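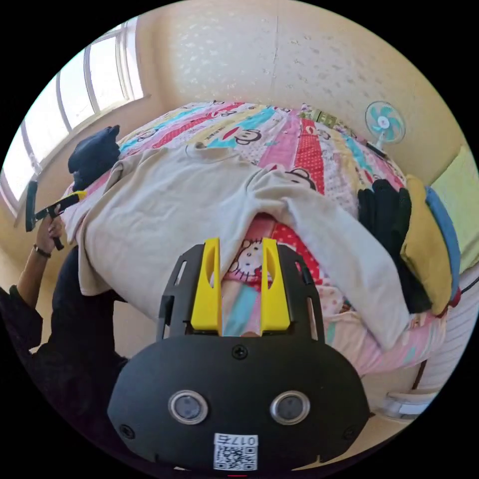 **1/** Flumell wirbt seit ein paar Wochen überall damit, dass man getragene Kleidung »zurück in den Kreislauf« schicken soll. Karton bestellen, vollmachen, abholen lassen, Gutschein kassieren. Ich habe mir die Bedingungen durchgelesen. Alle. Kleiner Thread für Leute, die auch gerade ausmisten.

**2/** Vorweg: Ich habe nichts gegen Secondhand, die Hälfte meines Schranks ist gebraucht gekauft. Misstrauisch werde ich bei einem Laden, der mir Neues verkauft und mir gleichzeitig erzählt, wie leicht das Alte verschwindet.

**3/** Auf der Startseite steht groß: 96 Prozent der eingeschickten Teile »bekommen ein neues Leben«. Schöne Zahl. Eine Fußnote hat sie auch, und die führt zu einer Seite, auf der dieselbe Zahl noch einmal steht, nur kleiner.

**4/** Was zählt denn als neues Leben? Laut FAQ: Weiterverkauf, Spende, Putzlappen, Dämmstoff, »energetische Verwertung«. Letzteres heißt auf Deutsch verbrennen. Wenn Verbrennen mitzählt, frage ich mich eher, was mit den restlichen Teilen passiert.

**5/** Ich habe hingeschrieben und um eine Aufschlüsselung gebeten. Antwort nach einer Woche: Man könne »aus Wettbewerbsgründen« keine Einzelwerte nennen, freue sich aber über mein Interesse an Nachhaltigkeit. Dazu ein Rabattcode.

**6/** Der Gutschein ist überhaupt das Interessanteste. Er gilt erst ab 70 Euro Bestellwert, nur für Neuware und nur bis Ende August. Ich gebe also alte Pullis ab und soll dafür möglichst schnell neue kaufen. So ein Kreislauf ist das.

**7/** Jetzt kommt bestimmt: »Dann verkauf es halt selbst.« Hab ich versucht, bei Rellent. Einfaches Oberteil, guter Zustand, ordentlich fotografiert, Maße dazu. Gebote: 2 Euro, inklusive Versand. Und dann die Frage, ob es auch in Blau da wäre.

**8/** Rellent nimmt inzwischen außerdem eine »Schutzgebühr« vom Käufer. Wovor genau sie schützt, habe ich nach dreimaligem Lesen nicht verstanden. Bei Streit soll man nämlich zuerst »eine einvernehmliche Lösung im Chat« suchen. Das konnte ich vorher umsonst.

**9/** Zu den Etiketten, weil danach gefragt wurde. Tanguy schreibt auf eine ganze Linie »mit recyceltem Anteil«. Wie hoch der Anteil ist, steht nicht drauf. Im Onlineshop findet man ihn bei manchen Teilen, wenn man drei Menüs aufklappt, bei anderen gar nicht. Wer stolz auf einen Wert ist, druckt ihn normalerweise groß.

**10/** Und »recycelt« heißt bei Polyester sehr oft: aus Flaschen gemacht. Aus einer Flasche kann man wieder eine Flasche machen. Aus einem Mischgewebe-Pulli einen neuen Pulli zu machen ist deutlich schwieriger, und genau davon liegt bei den meisten von uns der Schrank voll. Auf der Tanguy-Seite sieht man dazu ein Feld im Morgenlicht.

**11/** Bei uns hat Flumell kürzlich auch einen Container aufgestellt, als »Pilotprojekt Grumstead«. In der Pressemitteilung ist von 2000 Kilo gesammelter Kleidung die Rede. In welchem Zeitraum? Steht nicht da. Wohin gebracht? »Zu Partnern.« Ich hätte gern einen einzigen Ortsnamen.

**12/** Ja, ich weiß, irgendwo muss das Zeug hin, und der Hausmüll ist schlechter. Bestreite ich gar nicht. Mich stört, dass mir das Abgeben als gute Tat verkauft wird, während dieselbe Mail oben die neue Herbstkollektion zeigt.

**13/** Was ich jetzt mache, ohne Anspruch auf Vorbildfunktion: Gut erhaltene Sachen gehen ins Sozialkaufhaus, dort frage ich vorher, was überhaupt gebraucht wird. (Kinderbettwäsche und warme Pullover gerade ja, Blusen gerade nein.) Kaputtes wird Lappen. Und ich ziehe mehr von dem an, was ich schon habe – klingt lahm, spart aber den Karton.

**14/** Zu den ersten Antworten: Nein, ich werde von keinem Konkurrenten bezahlt. Nein, ich habe keine »Agenda gegen Mode«. Und wer hier schreibt, das Siegel sei doch geprüft: von wem? Ich habe auf der Flumell-Seite nach dem Prüfer gesucht und ein grünes Blatt mit Häkchen gefunden. Dasselbe Blatt benutzt der Shop als Symbol für Papiertüten.

**15/** Nachtrag, 10. August 2023: Der Satz mit dem neuen Leben ist von der Startseite weg. Jetzt heißt es dort »fast alles«. Eine Erklärung gibt es nicht, die Fußnote ist noch da und führt ins Leere. Screenshots der alten Fassung habe ich. Falls jemand dort schon vor dem Sommer eingeschickt hat und noch die Bestätigungsmail besitzt: Mich interessiert, welche Formulierung da drinsteht. Gern per DM.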